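Caring for Your Butcher-Block Top: Questions We Hear Most
Zesbridge Woodworks, customer help pages
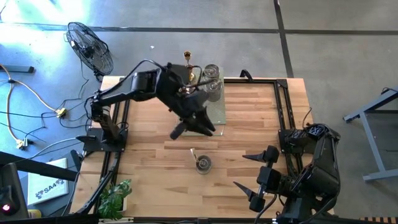

A light butcher-block top in a black frame, with a square glass tray near one edge.

I just got my top home. Do I need to do anything before I use it?
Yes, and please don't skip it, even if you're dying to get the kitchen put back together! Our tops leave the shop sanded but thirsty. Wipe yours down with a barely damp cloth, let it dry overnight, and then rub in a good, generous coat of food-safe mineral oil. Let that soak in, wipe off whatever is left, and do it again the next evening. Most people need three or four coats before the wood stops drinking it up.

Which oil should I buy?
Plain mineral oil from the drugstore is just fine. If you like something a little thicker, we sell the Witora board cream (oil and beeswax, nothing fancy), and a 6 ounce jar goes further than you'd think. Please stay away from olive oil and other cooking oils. They go sour over time, and the smell is very hard to get rid of.

How often should I oil it after that?
Once a month for the first year, then whenever it looks dull or feels dry under your hand. February is a hard month for wood in heated houses, so we like to give ours an extra coat then.

Can I set a hot pan on it?
Please use a trivet. A hot pan can scorch the surface in no time at all, and while a light scorch will sand out, a deep one is a real afternoon's work.

There's a stain. Is it ruined?
Almost certainly not! Try coarse salt and half a lemon first, then rinse and dry. If the mark is still there, sand along the grain with 120 grit, finish with 400 if you like it silky, and oil the whole top again so that the color evens out.

My top has a small crack at one end. Should I worry?
Hairline cracks come and go with the seasons, and we see plenty of them. If yours is wide enough to slip a business card into, send us a picture and the number stamped underneath, and we'll talk it over with you.

How should it be fastened down?
Use slotted holes or the Jalano clips that come in the box, and leave the screws just a touch loose. Wood moves across its width all year long, and a top that's held too tightly will cup or split.

Do you refinish older tops?
We do, including ones made by other shops. We've brought back quite a few of the old Delić tops, which are lovely and very heavy. Allow about 20 working days, and do call before you load up the car.

Page last updated 19 Jan 2017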